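May, very late

Spyros called before breakfast to announce that he is retiring from driving, on the grounds that he is tired of arguing with his knees. He'd like one more trip first. He would also like me to drive it. I said I'd think it over and then had the atlas out before the coffee was done, so that was the end of my thinking.

We've known each other since the campus paper, where he covered wrestling and I covered whatever wrestling wasn't. Our editor was Chrysanthi Mitsotakis-Vlachou, two years older than both of us and already sighing like a woman of sixty. She cut my first story from 600 words to 200 and told me the 200 were generous. I still have the clipping, and she was right about it.

The plan, as of tonight, is Cendside to Jolombridge, 865 miles if we stay off the interstate, which Spyros insists on. He wants to see the ballpark at Torkow, built in 1947 and not much painted after that. I want to see it too but I've been pretending it's a favor.

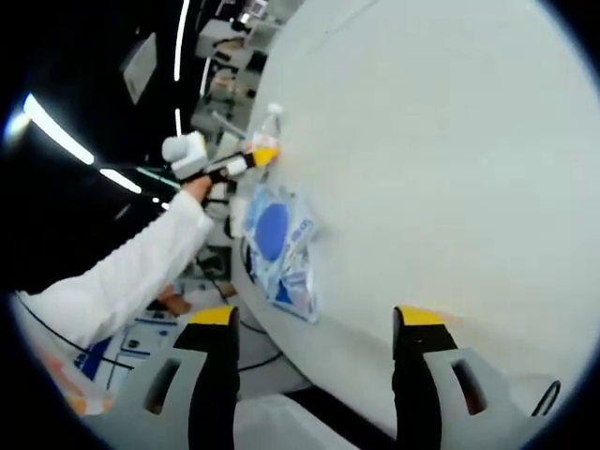 The last time we did this we were thirty-one and slept in the car outside Vasseur to save money, and woke up with a goat looking in. Spyros remembers two goats. This has been in dispute for decades and I expect it to take us through the first morning at least. After that we have his divorce, my divorce, and the question of who lost the tape of the conference final. (He did. It was in his bag, and then his bag was in Ohio.)

I made a packing list this afternoon. Twenty years ago it would have said socks, beer, map. Now there's a page and a half, and most of it is pills, a special pillow, and the chargers for things that are supposed to make life simpler. Water got its own line. Spyros forgets to drink any and then gets a headache and blames my choice of radio station.
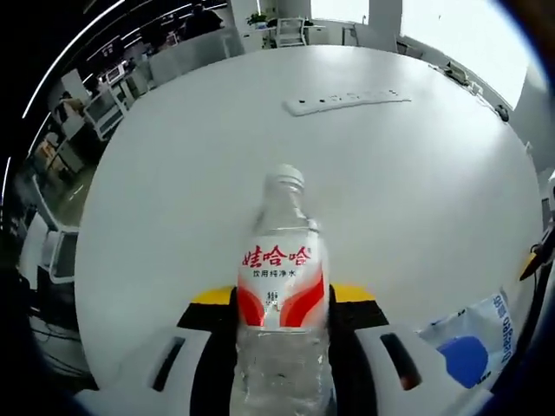 Wahaha purified water, white cap on.

Called Chrysanthi after supper to tell her. She asked who was navigating. I said Spyros. There was a long silence, the kind she used to leave after reading my opening paragraph — and then she said she could meet us in Torkow, if we were planning on getting there. She is bringing her own car.

Still need to get the oil changed and find the other half of the tent. Spyros says we won't be camping. He said that last time, too.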